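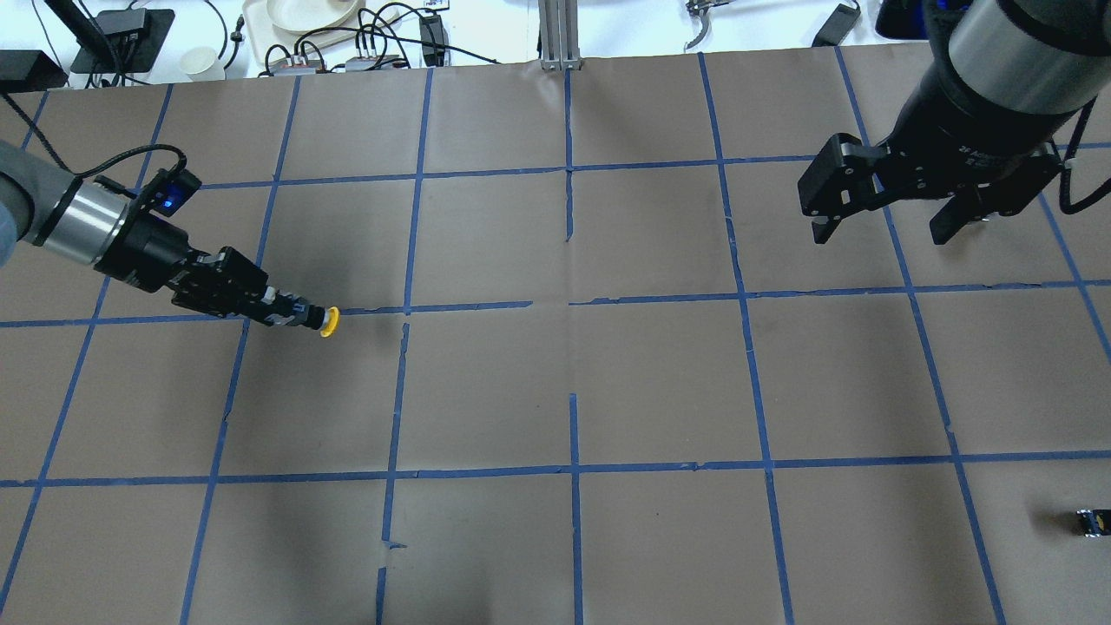 作業台の現状。クラフト紙の上に青い養生テープでマス目

スレッド:作業台に敷いた紙とテープの張り替えについて

1 hullen_diy 2021年7月25日
作業台の天板を茶色のクラフト紙で覆って、青いマスキングテープ(塗装用の養生テープ)でマス目に区切って使っています。部品を仮置きするときに場所を決めておきたくて始めたのですが、紙がだいぶ傷んできました。写真の通りところどころしわが寄っていて、テープに沿って小さな破れがあります。中央付近の縦のテープは途中で切れ切れです。
全部はがして敷き直すか、破れたところだけ補修するかで迷っています。みなさんならどうしますか。

2 ねじ山
敷き直しでいいと思う。クラフト紙なんて安いし、補修した上にまたテープを貼ると段差ができて小さいネジが引っかかる。

3 kamibukuro
自分は補修派。マス目を測り直すのが面倒すぎる。中央の切れた縦線だけ貼り足せばまだ使えるでしょう。手前の真ん中あたりにめくれた紙片があるけど、それはカッターで切り落として上からテープ一枚で済む。

4 Abelardo Jara
破れがテープの線に沿っているのは、貼ったテープを一度はがして位置を直したからではないですか。養生テープでもクラフト紙だと表面を持っていかれます。私も同じ失敗をしました。

5 hullen_diy
>>4
その通りです。最初に引いた線がずれていて、何か所か貼り直しました。はがすときに紙の表面がむけました。

6 ねじ山
>>3
めくれたところはそれでいいけど、しわはどうするの。しわの上に線を引いてもマスは四角にならない。

7 kamibukuro
>>6
仮置き用なんだから正方形でなくても困らないと思う。図面を描くわけじゃないし。

8 tana_oroshi
紙をやめてカッティングマットにする手もあります。Cluledumの大判を使っていますが、最初から目盛りが入っているのでテープが要りません。3000円でした。ただ天板全体を覆うには2枚必要で、継ぎ目は気になります。

9 ねじ山
マットは接着剤をこぼすと終わり。紙なら捨てられる。そこが紙の良さだと思う。

10 tana_oroshi
>>9
接着剤を使うときだけ上に新聞紙を敷いています。今のところ問題ないです。

11 Abelardo Jara
紙で続けるなら、敷き方で少し変わります。うちの手順を書いておきます。
・紙は前日に広げて巻きぐせを取る
・奥の辺を先に固定し、手前に引きながら左右をとめる
・マス目の位置は先に鉛筆で印をつける
・テープは引っ張らずに置くように貼る
引っ張って貼ると、テープが縮んで紙にしわが出ます。

12 hullen_diy
>>11
思い切り引っ張って貼っていました。まっすぐにしようとするとどうしても力が入ります。マスの間隔は何mmにしていますか。

13 Abelardo Jara
100mmです。トレーの大きさに合わせました。大きい部品を置くなら広くした方が使いやすいです。

14 kamibukuro
横線は全部通しで貼って、縦線だけマスごとに短く切って貼るのもあり。傷んだところだけ替えられる。

15 ねじ山
>>14
切れ目が増える分、端からめくれてくると思うけど。前にやって、袖に引っかかってすぐはがれた。

16 kamibukuro
端を横線のテープの下に入れればいい。うちでは去年の10月から替えていない。

17 indham_w
横から失礼。奥の作業台が散らかっているのが気になった。仮置きのマスを作っても、奥から物が流れてきたら同じことになりませんか。先にそっちを片付けた方がいいと思います。

18 hullen_diy
>>17
耳が痛いです。奥は棚が届いてから整理する予定です。

19 tana_oroshi
>>18
棚を買うなら奥行きは先に測った方がいいですよ。私はKollárの棚で幅781mmのものを買って、壁のコンセントにかぶりました。

20 hullen_diy
みなさんありがとうございます。今回は敷き直すことにします。鉛筆で印をつけて、テープは引っ張らずに貼ります。マットは値段を見てまた考えます。

21 ねじ山
古い紙は捨てずに塗装のときの下敷きにするといい。しわがあっても関係ない。

お問い合わせ | 利用規約 | © Indham工作掲示板 | ページの先頭へ戻る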